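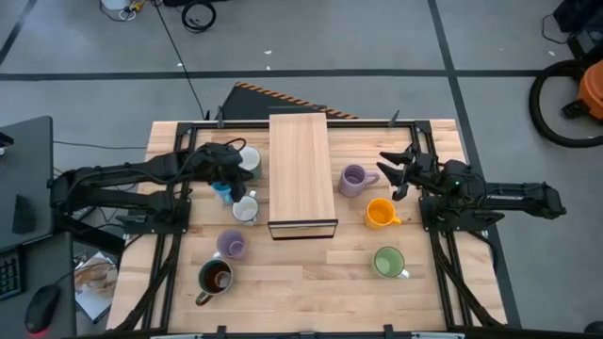

*Cups and mugs on a striped wooden tabletop. Have you ever wondered how a cup gets so hard and shiny?*

# How Mud Turns Into a Mug

Go and find your favorite mug, the one you always hope is clean when it's time for cocoa. Give it a gentle tap with your fingernail. Ting! It sounds hard as stone, and yet, if it's a pottery mug, it started out as something soft and squishy that came out of the ground.

That something is clay. Clay is made of teeny tiny bits of rock, worn down by rain and rivers over a very, very long time. The bits are flat, a bit like playing cards, and when there's water between them they can slide past each other. That's why you can squash wet clay into a snail or a bowl or a slightly wobbly elephant, and it stays just the way you left it.

My friend Shagufta Qureshi makes mugs in her garage, and every Sunday morning she lets me sit on the step and watch (I bring the muffins). She thumps a lump of clay down on her wheel, wets her hands, and presses her thumbs into the middle while it spins round and round. Up come the walls! Then she rolls out a little sausage of clay for the handle and sticks it on with slip, a kind of runny clay that works like glue.

Next comes the waiting, and oh, it is hard to wait. The mug has to dry slowly, and in Shagufta's garage that takes 4 days, or longer if it's raining.

After that it goes into a kiln, a special oven that gets much, much hotter than the one in your kitchen. Shagufta's kiln is big enough for 54 mugs if she packs them in carefully. The heat changes the clay for good, so it can never go back to being mud.
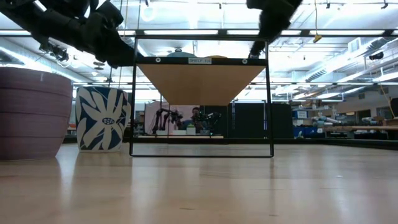 **Why are so many mugs shiny?**

They're covered in glaze, a mixture of water, clay, and powdered minerals that gets brushed on or poured over. When the mug is fired again, the glaze melts into a thin coat of glass.

Glaze can be blue or green or speckled like an egg, and it also helps keep your drink from soaking into the clay. Potters can't always be sure what color they'll get until they open the kiln, and Shagufta still does a little hop when she lifts the lid.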